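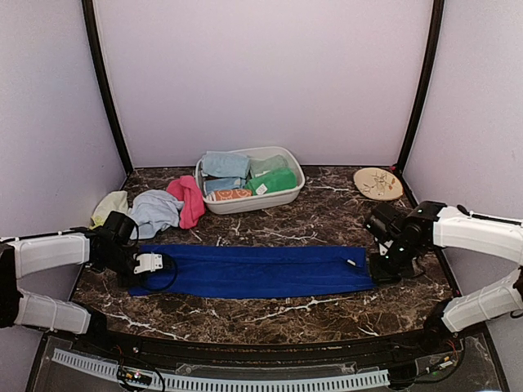

The Blue Scarf Years

Guilan Fang keeps her dye notebooks in a bread box. There are nine of them, swollen from steam, and the oldest opens by itself to a page headed "indigo, third try, too green." She laughs when she sees it. That was the batch she nearly poured down the drain, and it's the one people in Kirport still ask her about.

Kirport sits at the wet end of the Melnychuk valley, a town of 1,815 people with one bakery, two hardware stores and more natural dyers per block than anywhere I've visited. I went in April expecting a quick look around. I stayed long enough to ruin a good pair of shoes and come home with blue fingernails, and I'd go back tomorrow!

The thing about indigo is that it doesn't behave like other dyes. Most plant colors you simmer, the way you'd make soup. Indigo won't dissolve in water until the oxygen is taken out of the vat, and the liquid underneath is a murky yellow-green that looks like something you'd find in a ditch. You lower the cloth in, wait, pull it up, and the air does the rest. Green goes to teal, teal goes to blue, all in a minute or two while you stand there dripping. I watched it over and over and it never got old.

Haiyan Xiao runs the Hustia workshop out of a former feed store, with room for 12 students and a long clothesline out back. Her vats are fed on fruit sugar and lime (she used to use overripe pears from her neighbor's tree, and swears they gave a softer color). Beginners always want to rush. One dip gives you the pale blue of a washed-out work shirt. For the deep shade everybody comes for, you need eight dips or more, with a rest in the air between each one.

"You want it darker than you want it," she told me, which made no sense until the rinse, when a good bit of my midnight blue went down the sink.

Her neighbor Guangming Lü grows the plants. He put in 100 seedlings his first summer and lost most of them to slugs. Last year he had 850 in the ground, Japanese indigo mainly, with a strip of woad along the fence because he likes the yellow flowers. The leaves are plain green - you could walk past a whole field and have no idea. Bruise one, though, and leave it on the windowsill over lunch, and the torn edge turns blue.

If you want to try it at home, start with cotton or linen, scour it well, and wet it through before it goes near the vat. Move slowly. Splashing puts air back in and tires the vat out. Yufang Kang, who teaches the Saturday-morning kids, has them hum while they lower the cloth, and their pieces come out more even than mine did.

The Presetti Hall show runs through the end of the month, with 314 pieces on the walls and Guilan's too-green scarf in the case by the door.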